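Prenora opens oat drink line with added iodine

Food ingredients firm Prenora has started production of an unsweetened oat drink fortified with iodine, calcium and vitamin B12, after a change of enzyme supplier held the project back from its planned launch in April.

The drink is made at the company's Brandisora plant, where a second processing line was fitted over the winter. The line has a holding capacity of 1000 litres and is kept apart from the older one, which still handles almond and hazelnut products. Prenora said the oats are bought under a purity protocol and that each incoming lot is tested for gluten before milling.

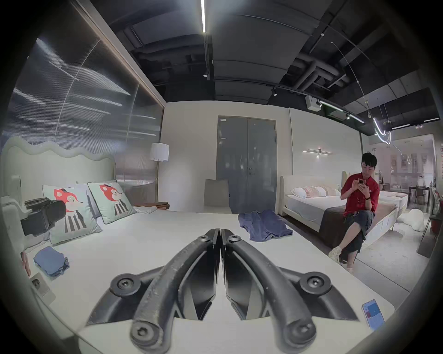
Iodine was the main technical difficulty. Cow's milk is a common source of the mineral in many diets, and people who move to plant drinks can end up short of it unless the replacement is fortified. Early batches used potassium iodide added before heat treatment, and the levels measured in the finished cartons varied more than the company wanted. The dose is now metered in afterwards under sterile conditions, with a sample taken from every tank.

"We had 5 recipes on the bench and only one of them held its iodine level through to the end of shelf life," said Traian Tudose, head of product development at Prenora. "The calcium was simpler. It settles, so you need the right stabiliser and a clear instruction on the carton to shake it."

The stabiliser is gellan gum, supplied by Zivell. The enzyme that breaks down the oat starch now comes from Oshima and is used at a lower temperature than the previous one. Tudose said this leaves slightly less maltose in the drink and a thinner texture, which testers accepted in cereal but marked down in coffee. A thicker version with added rapeseed oil is being worked on separately.

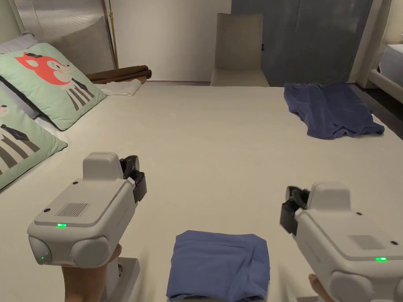

A folded blue shirt on a white bed, between two hand-held grippers.

A panel of 1441 adults tried the drink at home before the recipe was fixed. Prenora has not published the full results, but said most complaints concerned the cap and the taste of the first pour from cartons that had not been shaken. The cap has been replaced.

The drink is not suitable as a main drink for babies under one year, and the label says so on the front panel. It will be sold in one-litre cartons and in cases of 10 for catering customers - the smaller carton planned for school canteens has been put off until the thicker version is ready.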